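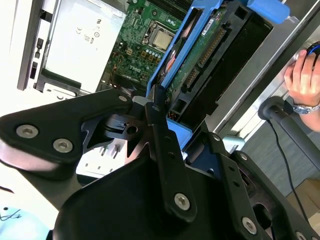

August
By Randa Harb

The man who wants to sell me a refurbished computer has asked me not to use his last name, so I'll call him by the name of his shop. Masri has been on the same corner in Clomstead long enough to have sold typewriter ribbon, and he is in a bad mood about the word "refurbished."

"It means whatever the person with the sticker wants it to mean," he says. "Somebody wipes the case with a cloth and the price goes up."

I came to see him after reading the brochure for Wivilitz, a new grading label that will start showing up on used desktops this fall. The label promises a 60-point check on every machine. I had assumed a small dealer would be pleased. He isn't, and after an afternoon with him I'm not sure what to think of either side.

We go through the list together at his counter. Point four is that the power button works. Point five is that the power light comes on.

"Those are the same point," he says. "If four is fine and five isn't, I've got a dead light and a good computer. Who cares?"

He wants to know why there is nothing about how many hours the drive has run. I tell him the brochure says drives are "assessed for health." He asks what that involves. I don't know. I had sent the question to Rukance, the company behind the label, and got back a paragraph about confidence. When I asked again, a spokesperson wrote that the test methods "reflect best practice and are updated regularly." I read this aloud and Masri goes off to make coffee.

Dealers pay to join. The fee for a shop his size is $2,258 in the first year and $2,620 after that, and the brochure doesn't explain the increase. He has worked out what that does to his prices and won't tell me the answer, but he says his customers are mostly parents and retired people and they notice ten dollars.

So is he just a man who doesn't want to be inspected? I put it to him more politely than that.

"Inspect me," he says. "Come in, pick any machine, take it home, open it up. I'd like that. They're not offering to do that. I fill in the form myself."

I checked, and he's right. Under the scheme a dealer grades his own stock and uploads the results. Rukance says it carries out spot checks. It would not say how many.

His own warranty deserves the same treatment, though. It runs 90 days, it is written on the back of the receipt, and it leaves out batteries, fans and "anything the customer did." I ask who decides what the customer did.

"I do," he says, and has the decency to look a little uncomfortable.

He also admits that he doesn't record drive hours for buyers either. He checks them, he says, and anything too old goes in the bin out back. How old is too old? "Depends on the drive." I point out that this is close to what Rukance told me. He doesn't like that at all, and we talk about parking for a while.

Before I leave he shows me the two stickers that came with his sample pack, one silver and one gold. Gold costs the buyer more. He has read the rules for both grades and the only difference he can find concerns scratches.

I didn't buy a computer. He has promised to start writing the drive hours on the receipt, and I've told him I'll be back in the winter to look.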